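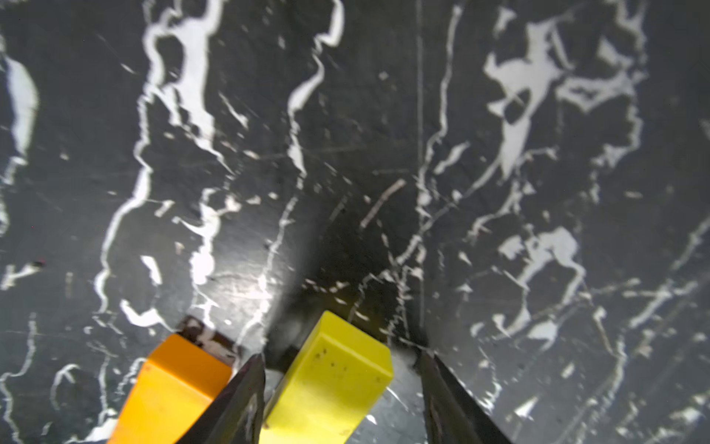

Nadja Imhof reckons you should never trust a wrist view this close in, and to let the fixed camera own the block poses right up to the grasp.

mulgabyte wrote:
I love her stuff but I'm going the other way! Since November I've had Brelero (my pose tracker) weight the wrist camera more as the gripper comes down. The fixed view gives a nice rough pose, then the wrist view fixes the yaw. White veins still get picked up as block edges now and then – working on it. 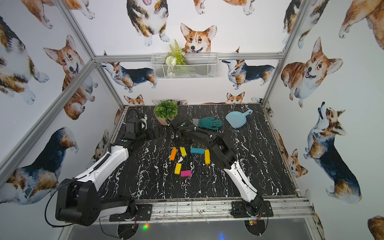
Fixed camera, right gripper out by the green glove.

ovenmitt_96 wrote:
Not convinced. When blocks touch, your edges merge. How does it split two yellow ones?

mulgabyte wrote:
Colour first, then a box fit with known sizes. Touching blocks are the fun part: 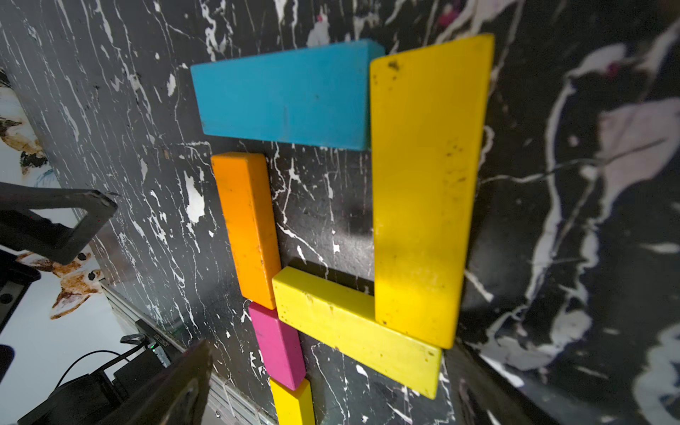

Wrist view, blue up against the big yellow one.

ovenmitt_96 wrote:
Look how big that yellow one gets near the lens. I'd lock the pose at 96 mm and go in blind. Gasser does that and the planner stays calm.

mulgabyte wrote:
Fair, but blind means no fix if the block gets nudged. I cap the correction at 2 mm per update and the jitter is heaps better. Both arms share one planner, so a jumpy pose on the left makes the right replan too.

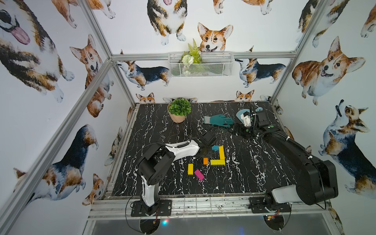
What I'm trying next
Roughly 2,000 logged grasps replayed through both setups, same planner. Happy to share the config if anyone wants to poke holes in it.

tramline wrote:
Yes please! Can you log the replans too?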